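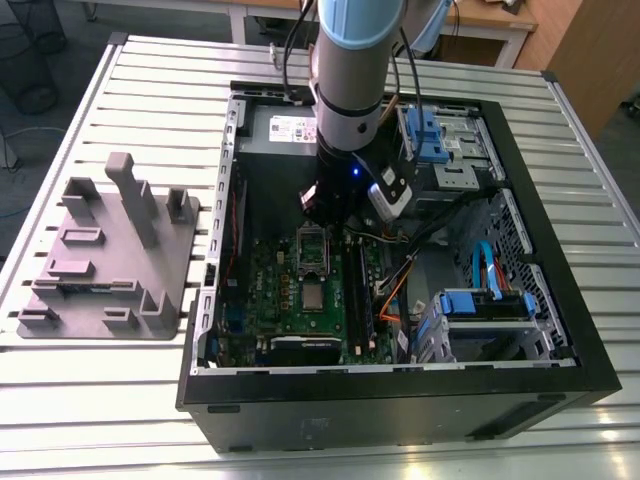
Ticket 37 : tableau d'affichage bloqué au troisième quart-temps

Ouvert le 4 février 2023 par Siwan Gape, table de marque, club de basket Vetora

Symptôme : pendant le match des moins de 17 ans, le chrono Voton repart mais le score reste à 11 partout. Les fautes d'équipe s'affichent normalement.

Essais
- Redémarrage du pupitre à la mi-temps : sans effet.
- Remplacement du câble côté vestiaires : sans effet.
- Luminosité ramenée de 100 à 80 : sans effet.

Réponse du support Fosta : le profil « 3x3 » est resté actif depuis le tournoi d'août. Repasser en « 5x5 », valider, puis éteindre le pupitre.

Retour de Siwan : profil changé, score correct sur deux matchs. Le buzzer reste faible côté buvette, j'ouvre un autre ticket.

Statut : résolu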